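The block that knows when to wait

Stacking wooden cubes is an exercise most of us finished with before we could tie our shoes. At Kerkano, a small software group above a bicycle workshop, it has kept grown engineers busy since June, and after a day in their company I can see why. I went in expecting to be polite about it. I came home and stacked things on my kitchen table until midnight!

What they are building is called Erard, and it is a planner: the layer of software that sits between "put the yellow one on the red one" and the thousands of small motor commands that follow. Wim Verbruggen wrote the first version on his own. Despina Gavrilă joined to work on perception and promptly made him throw half of it away.

"Wim's planner believed everything it was told," she says. "If a camera said the cube was there, it was there. Mine argues."

The arguing is the good bit. Erard takes in views from the head and from the wrists, and each comes with its own idea of where things are and how sure it is. Up close, a wrist camera sees an awful lot of its own hardware. Plates, screws, a rubber fingertip, a bit of wall. A lesser program would treat all that as clutter and bin it. Erard has a model of the gripper's shape, so it can mask those parts out and also use them as a ruler, checking that the finger is where the joint readings say it ought to be. 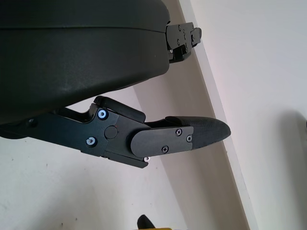
A plan you can tear up

Older planners tend to work out a whole sequence at the start and then march through it. Erard keeps its plan in short pieces, none longer than five steps, and each piece carries a note of what must be true before it may run. The yellow cube must be above the red cube before the hand lets go. The red cube must still be standing on its pad. If a note turns out false, only that piece is thrown out and written again, and the rest stays put.

Verbruggen showed me this on his laptop, where every piece is a coloured bar that slides along as the arms move. I found it completely gripping. Bars turn pale when the planner starts to doubt them, and you catch yourself leaning towards the screen, willing them to fill in again.
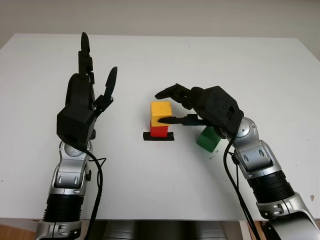 The hard part, he told me, is contact. Before a finger touches a block, everything is geometry, and geometry is cheap. Once they meet, the block may slide, tip or turn a little, and the cameras are often looking at the back of a hand just when you would most like to see past it. Erard's answer is to carry several guesses at once. It holds up to eight possible positions for each cube and drops them one by one as the evidence comes in. When too many survive, it slows the arm down and looks again from another angle.

That slowing down took weeks to get right. Early on the arm would dither above the table like someone choosing a chocolate. Gavrilă traced it to motion blur: the faster a wrist moved, the less the software trusted what the wrist saw, so it braked, saw clearly, sped up and lost its nerve again. Now the blur is predicted from the arm's own speed, and a soft edge is counted as a soft edge.

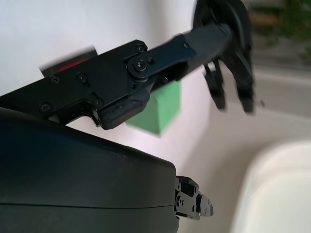
Plenty of this rests on tooling that will never appear in a demo. The team replays every run through a program named Drilline, which lines up camera views, joint readings and planner decisions on one timeline. You can stop at any moment and ask what Erard believed just then. There are 2,416 runs in the archive, and a change to the code has to get through a chosen 134 of them before it goes anywhere near an arm. Gavrilă picked most of those herself, and she is fond of the nasty ones.

She played me a favourite on Tuesday, over a sandwich. The colours on the table were clear as day, yet the planner had mixed up two cubes because one guess had outlived its welcome. The fix was four lines long. Finding it took her a fortnight, and she still grins when she gets to the guilty line.

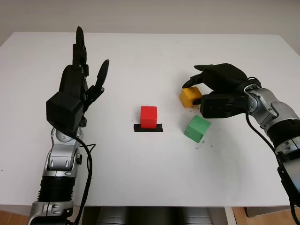 The right hand closes in on the yellow cube, with red on its black pad and green close by.

Next on the list is getting both hands to share one plan. For now each arm has its own queue, and a simple rule decides who goes first if they want the same patch of table. Verbruggen would like them to pass a cube from one to the other in mid-air, with each hand's planner reading the other's doubts. He has sketched it on the back of a delivery note, which is pinned above his desk, and he had already begun changing it while I was putting on my coat.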